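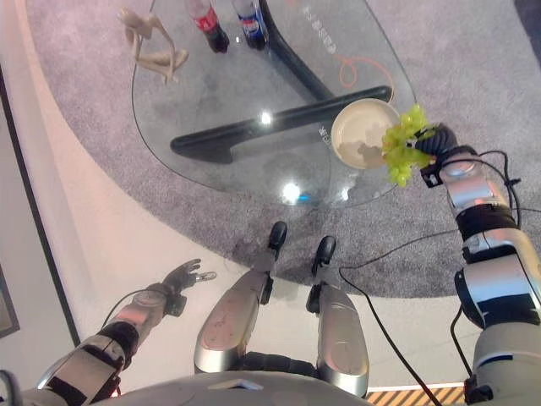
Beca Mostyn has spent 11 summers reading tide gauges. Her new project at the Womdale Marine Station starts with the harbor ledgers of Calmont, kept by hand from 1874 until the gauge house closed.

"There are 94 volumes," she said. "The clerks wrote down the water level, the wind and the air pressure, morning and evening. A few added what fish were landed."

The ledgers sat in a church loft until last July, when Aleksi Manninen of the Stornlow archive had them moved. Some of the pages are stuck together with damp, and up to 2,000 readings may be lost. 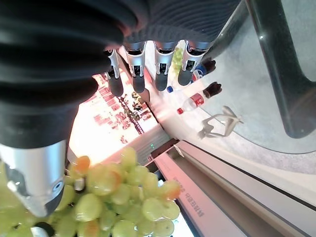 Mostyn said the early figures matter most to her. Sea level records from that stretch of coast are thin before the 1920s, and modelers have had to fill the gap with estimates.

So far 3,925 readings have been typed up and checked against the barometer notes. Juwita Ginting, who handles the checking, said the main trouble is a change of zero mark in 1901.

"The pier was rebuilt and the gauge went back in at a different height," Ginting said. "The clerk mentions it once, in the margin." 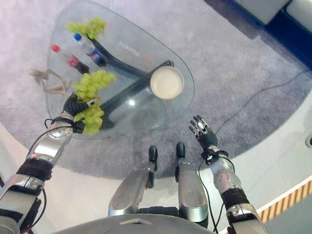
What comes next

Mostyn wants 100 years of the record online by the end of the project. The storm pages will be typed up first.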